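A morning at the Canberg lab

I had wanted to see the bin picking work at Canberg for a while. I build and maintain sorting cells for a living, and most of what I read about robot learning comes to me as a short clip with the hard parts removed. So when Miklós Juhász wrote in January to say the group was opening the lab to people from industry for a morning, I booked a train.

The building is at the far end of the site, behind the boiler house, and the signs stop well before you get there. Nine of us found it. There were two people from Dinsa, who make conveyors, one from Plovix, who sell depth sensors, and a man who repairs vending machines and had come out of interest. Coffee was in the corridor, as the lab doesn't allow drinks.

Juhász gave the opening talk standing up, with four slides. The project is called Susteleo and it has been running for a little over two years. The question behind it is simple enough to write on one line: how much does a grasping policy improve if it is allowed to learn from its own failed picks, and how much of that improvement carries over to objects it has not met before?

The usual way, he said, is to collect a large set of grasps, label each as a success or a failure, and train a network to predict which is which. The robot then picks whatever scores highest. The trouble is that a failure label carries very little. The gripper closed and came up empty, and that is all the network is told. It might have slipped off a smooth side, or hit the wall on the way down, or pushed the object over before the fingers shut. All three get the same zero.

Susteleo splits the failures. After each missed pick the system compares the bin before and after, along with the finger width and the force on the wrist, and puts the miss into one of a small number of types. A slip is treated differently from a collision, and a collision differently from a topple. The training then uses the type as well as the result. None of this needs a person to do the labelling, apart from a small starter set which two students sorted by hand over a fortnight.

I asked how good the automatic typing was. Juhász said it was good on slips, fair on collisions and poor on topples, particularly when the object falls back into much the same pose it had to start with. He had a slide on that and did not hurry past it, which I appreciated.

We then went through to the lab in two groups. Ernő Kerekes runs the rig day to day and did most of the talking from here on. 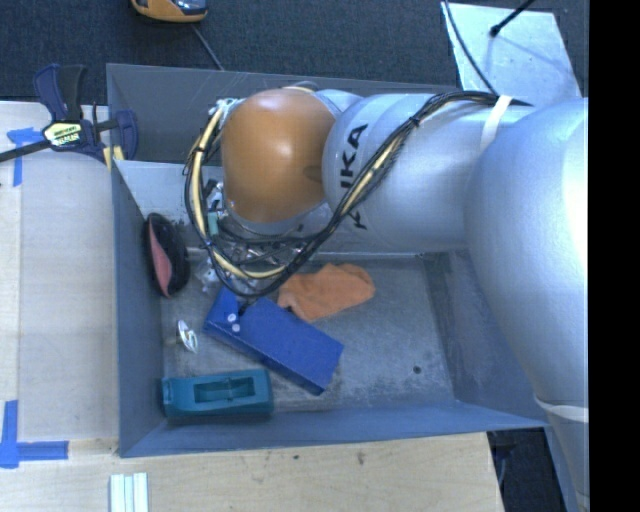 Object choice takes up more of the group's time than I had expected. Kerekes said the early trials used nothing but wooden blocks and printed shapes, and the policy got very good at wooden blocks and printed shapes. They now mix things on purpose, so that each bin has at least one easy item and several awkward ones. The blue block lying across the middle of the bin is the easy sort, with flat parallel sides and plenty of room for the fingers. The crumpled orange cloth next to it is harder to score, as it has no fixed shape and a pinch almost anywhere might work or might not. The black oval piece with the pink inside was leaning on the wall, and a wall is where most collisions are logged. Worst of all for the sensors is crumpled clear plastic, and there was a small bit of that on the floor of the bin as well, close to the gripper.

I spent some time on the clear plastic because it is my own daily problem. Film and bags show up in a depth image as a hole, or as noise, or as the floor beneath. Kerekes said their system does no better than anyone else's at seeing it. What it does do is learn that a certain kind of noise in the depth image goes with a certain kind of miss. After enough tries it stops going for the empty air above the film and presses lower. He was careful to say this was a habit the policy had picked up and that they had not proved why it helps.

The arm is a KUKA, the same make we have in two of our cells, and I was glad to see the cables looped round the outside of the joint and strapped to the arm, as ours are. Research rigs often look tidier in papers than they do in the room. I asked Kerekes how often they have trouble with the gripper wiring. He said often enough that a spare loom hangs on a hook by the door.

Tape on the table gives them their reference for putting the bin back when it has been taken off, and the bin is clamped. Kerekes told us that before they started clamping it, a hard collision could shift the bin by a few millimetres, and the next hour of data would be slightly wrong without anyone noticing. They lost a week's worth of picks that way in the first year. The vending machine man nodded at this more than at anything else that morning.

On to the results. The main test set has 100 objects, split so that a share of them never appear in training. Each trial starts with a filled bin and ends when the bin is empty or when the robot has missed 3 times in a row. The score they care about is bins cleared, and they report single pick success as a second number. Juhász's view is that single pick success flatters everybody, since a policy can score well by taking the easy items first and never having to face what is left at the bottom.

They ran 240 bins for the comparison, half with the plain success-or-failure training and half with the typed failures. Both policies had the same number of training picks and the same network. On familiar objects the gap between them was small, small enough that Juhász said he would not build a paper on it. On unfamiliar objects the typed version cleared clearly more bins. Most of the gain came from fewer collisions at the walls and in the corners. Slips went down a little. Topples hardly changed, which fits with what he had said about the labelling.

The Plovix visitor asked whether a better camera would do the same job for less effort. Kerekes said they had tried a second view, from the opposite side, and it did help with topples. It did nothing for the walls, where the trouble is the width of the gripper body and not what the camera can see. He would like to fit both, but the second mount got in the way of the arm and they have not had time to move it.

One of the Dinsa people wanted to know about speed. This was the weakest answer of the day. The comparison of the bin before and after each miss means the arm has to withdraw fully and wait for a clean view, and that costs time on every failed pick. During data collection it doesn't matter. Once the policy is trained the check can be switched off, and then the cycle is the same as the plain version. But if you want the system to keep learning on a live line, you pay for it. Juhász agreed that this would rule it out for most of the people in the room as things stand. They are looking at doing the check while the arm is already moving to the next pick. There is nothing to report on it yet.

I had a question of my own about changing grippers. All the failure types were defined with two fingers in mind, and in my line we use suction for more than half of what we handle. A slip with a suction cup is a different event, with a pressure reading in place of a finger width. Kerekes thought the collision type would transfer and the slip type would need to be done again from the start, including the hand-sorted set. He guessed a month's work for one person. They have a cup on order.

We had sandwiches in the seminar room afterwards and I talked to one of the students who had done the hand sorting. She said the two of them had disagreed most over picks where the object came up, hung for a moment and dropped. She wanted to call those slips and he wanted a separate type. They went with slips to keep the list short, and she still thinks that was right, but the raw records have been kept in case anyone wants to divide them again. I would like to see that done. A drop halfway to the chute is far more expensive for us than a miss in the bin, and at present the method treats the two alike.

The data and the sorting rules will be released with the paper, which is being revised. The training code will come later and Juhász would not give a date. He did offer to run a small set of our own parts through the rig if we post them, on the condition that we also send some that we already know to be difficult. I have a box half packed. It has bagged fixings in it, two sizes of rubber grommet and the moulded lids that our own cells drop most often.

Visitors' parking at Canberg is by the main gate and needs a permit from reception. The walk from the station took me longer than the map said, mostly because of the boiler house.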